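Vistar Center Reopens Records Room After Refit

August 9, 2025

The Vistar Center has completed the refit of its ground floor records room, which will return to regular use in September. The room holds lease files, building plans and correspondence dating from the opening of the center and had been closed to staff and tenants while the work was carried out.

The project was approved last year following a review of storage across the property. The review found that paper records were being kept in four separate locations and that requests for older plans often took several days to fill. All of these records will now be held in one place under a single index.

Contractor Brestar was responsible for the lighting and for repairs to the brickwork. The original brick has been kept, and the center decided against a suspended ceiling in order to leave the steel deck and beams open for maintenance. Shelving and desk equipment were ordered through Després, with final deliveries expected before the end of the month. 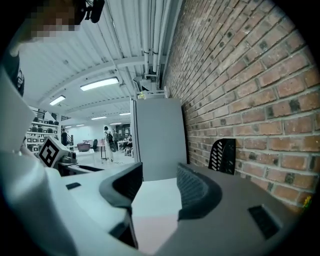 The records room, with its red brick wall, white steel ceiling beams and a black mesh file tray.

Roughly 800 folders have been sorted and relabeled so far. A further 1758 items, most of them drawings and inspection reports, remain in temporary storage at the Ututum building and will be moved back in stages. Duplicate copies are being set aside for secure disposal under the center's existing retention policy.

"Tenants should be able to ask for a plan in the morning and have it the same day," said Clifford Chan, the center's director of facilities. "The old arrangement made that very difficult. We appreciate the patience our tenants have shown while the room was closed."

Mesh trays will be used for incoming papers, which staff will log before filing. Material received after 4 p.m. will be entered on the next working day.

Visits to the room will be by appointment, with a limit of 12 appointments per week during the first month. Requests should be made in writing to the facilities office and should include the suite number, the type of record needed and the approximate year. Original drawings may be viewed on site but may not be removed. Copies will be provided at the current rate.

Until the room reopens, urgent requests will continue to be handled at the front desk.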